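Çınar Café, winter safety walk-round, 18/11/2024
Filled in by Madhu Grewal, before opening, with the heating on and a pot of tea on the go

Hello all. I've used the same list as last winter and written my comments under each part, so please do read them and don't just hunt for the crosses! A tick means I looked at it myself and was happy. A cross means there is something to do, and I've put down who I hope will do it.

## 1. Front door and floor

- [x] Door opens fully and closes by itself
- [x] Mat lies flat
- [ ] Step edging firmly fixed
- [x] Wet floor sign to hand

The mat is the new heavy one and I'm delighted with it, it hasn't crept an inch. The step edging has come up again at the left-hand end, the same end as in spring, and I caught my heel on it while carrying the milk in. I've pressed it back down and put tape over it, but it wants a proper screw and a dab of filler. Could whoever is on the early shift look at it each morning until that's done?

## 2. Tables, benches and wooden tops

- [x] No splinters along the edges
- [x] No wobble when leaned on
- [ ] Oil topped up where the grain feels rough
- [x] Undersides checked for chewing gum (sorry, it has to be done)

I ran a cloth slowly along every edge, and it's a lovely way to spend a quiet half hour. Nothing snagged. The long table by the window feels dry where the sun gets at it, and so does the little shelf where people leave their newspapers. Two thin coats of oil would see them through to spring, on an evening please, so the smell has gone by breakfast. Oily rags go flat outside to dry and never scrunched up in the bin. I know I say it every year.

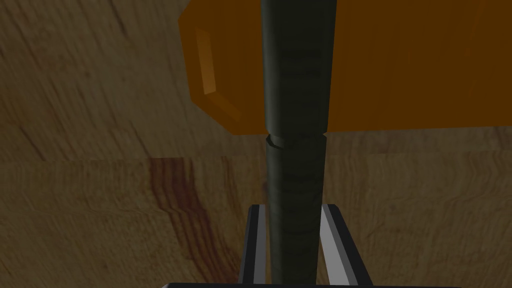 *Wavy wood grain, rust-coloured streak at lower left, orange at upper right.*

## 3. Kitchen

- [x] Fire blanket in its holder, tapes hanging free
- [x] Extinguisher needle in the green
- [x] Fridge at or below 5°C
- [ ] Extractor filters clean
- [x] First aid box complete

The filters were tacky to the touch. They're soaking as I write this, so by the time you read it the cross should be a tick, and I'll come back and change it if I remember. The first aid box is full again, with 40 blue plasters and fresh burn dressings. Please write in the little book when you take something, even one plaster, as I do the ordering from that.

The Onelon dishwasher is fine but its door seal has a nick in the bottom corner. No puddle this morning. Keep a towel near it all the same.
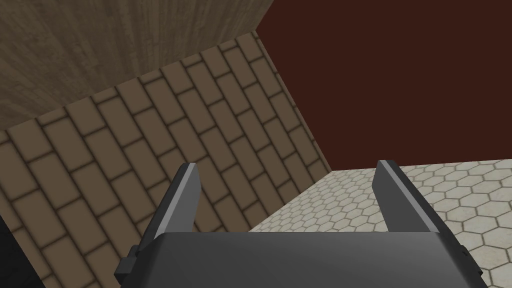

*Gripper in dark grey, fingers upward.*

## 4. Electrics and lighting

- [x] Trip switch tested
- [x] Cables clear of the walkway
- [ ] Emergency light over back door
- [x] Plugs and sockets free from scorch marks

The back door light came on when I pressed the test button and then faded well before it should have. I've rung Arnero and left a message, job number 243, so do quote that if they ring back while I'm out. Until they've been, the big torch lives on the hook beside the coats and it stays there.

## 5. Back yard and stores

- [x] Gate unlocked from inside during opening hours
- [x] Path clear to the gate
- [x] Grit bin full
- [ ] Top shelf in the store tidy

Heavy things had drifted upwards again. I've moved the 11 big tins of tomatoes down to the floor, and the Curik boxes can go up top once somebody taller than me is in. Use the steps, never a chair.

## Still to do

| Job | Who | By |
|---|---|---|
| Screw down step edging | Madhu | this week |
| Oil window table and shelf | evening shift | end of the month |
| Chase Arnero about the light | Madhu | tomorrow |
| Curik boxes to top shelf | anyone tall | when passing |

Next walk-round is 9 December. Spare copies of the list are in the drawer under the till, on top of the birthday candles.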